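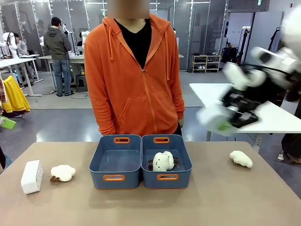
Student Projects / Robotics and Automation

Comparison of Two Grippers for Handling Soft Objects

Submitted June 1, 2024
Authors: Giang Lương, Babatunde Onuoha
Supervisor: Kirsten Vachon

1. Purpose

The project compared two grippers, the Clomon and the Vasow, on a simple sorting task. Plush toys were to be picked up from a tabletop and placed in one of two blue plastic bins standing side by side. Soft toys were chosen as they change shape when held and offer few flat faces to grip. The set included white toys with rounded bodies and short brown legs.

2. Method

Both grippers were fitted in turn to the right arm of the same robot. The arm was driven by the Grulis controller, and its speed settings were left unchanged between the two series. Each gripper completed 352 attempts, divided into blocks of 40 with a final short block. One of the authors stood behind the table throughout and returned the toys to their starting places. An attempt was recorded as a success if the toy came to rest fully inside the bin named in the instruction.

3. Observations

The Clomon gripper held the toys more firmly, but it often closed on a leg and let the body swing against the wall of the bin. The Vasow gripper opened wider and took hold of the body in most cases. It was slower to release, and long fibres caught between its fingers on 4 occasions. Toys lying on their sides were difficult for both grippers. The controller stopped twice during the Vasow series, and the attempts concerned were repeated.

4. Further work

The authors recommend the Vasow gripper for toys of this type. The trials should be repeated with the bins set apart, and with the release delay shortened. Tín Văn will continue the work next term.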